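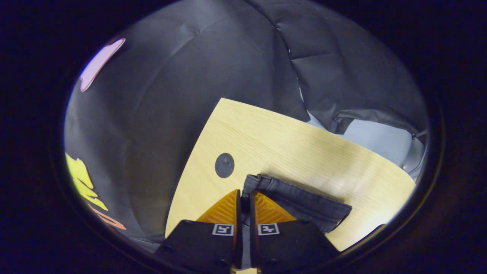 4.3 Checking the tag and grasp tracks before export

Home | Install | Recording | Tracking | Export | Release notes

Use this section after a recording has been imported into Clarkix and lens calibration has finished. The tracking pass finds the square marker on each finger, works out the jaw opening from the distance between the two, and writes the result as one value per frame. The grasp pass then uses that value to decide when the jaws are holding cloth.

1. Open the session and select the Tracks tab. Wait until the status line reads READY.

2. Set Lens Model to Fisheye. Leave Mask Border on, so that the black area around the round view is skipped by the feature search.

3. Under Finger Tags, enter the left and right tag numbers. These must match the numbers in the tool profile. If they are swapped, the opening comes out negative.

4. Click Run Tags. A recording of 963 frames takes almost a minute on a laptop with no graphics card.

5. Scroll to a frame where the jaws are closed on the fabric. Both tags should carry a green outline. A yellow outline means the position was filled in from neighboring frames.

6. Check the gap list. Gaps of up to 10 frames are filled automatically. Longer gaps have to be marked by hand or cut.

7. Open Grasp Events and set Hold Threshold. The default of 200 works for rigid parts. For folded cloth, start at 100 and step through the first grasp to see where the event begins.

Note: Cloth gives way between the pads, so the opening keeps shrinking after first contact. The grasp event is placed where the shrinking stops – this can be several frames later than you would pick by eye.

Note: Plain table tops and hanging drapes give the camera pose tracker few points to hold on to. Wood grain, a cable hole cover or colored cutouts on a backdrop all help. If the pose drifts, raise Feature Density one level and run the pose pass again.

CAUTION: Do not change the tool profile after step 4. The stored openings are not recalculated, and the export will mix old and new values without a warning.

8. Click Save Tracks. Continue with section 4.4, Export.

Comments (3)

Nandini Hegde
Step 7 fixed my late grasps on denim, thanks. Does the threshold carry over to the next session, or do I set it every time?

Panagiotis Tzanetos
It is saved per tool profile. Copy the profile if you switch between cloth and hard parts.

Thư Phan
Strong side light on the table made my right tag drop out for long stretches. Lowering the exposure in the recorder got most of it back. Could that go in the notes?

Contact support | © Clarkix documentation | Back to top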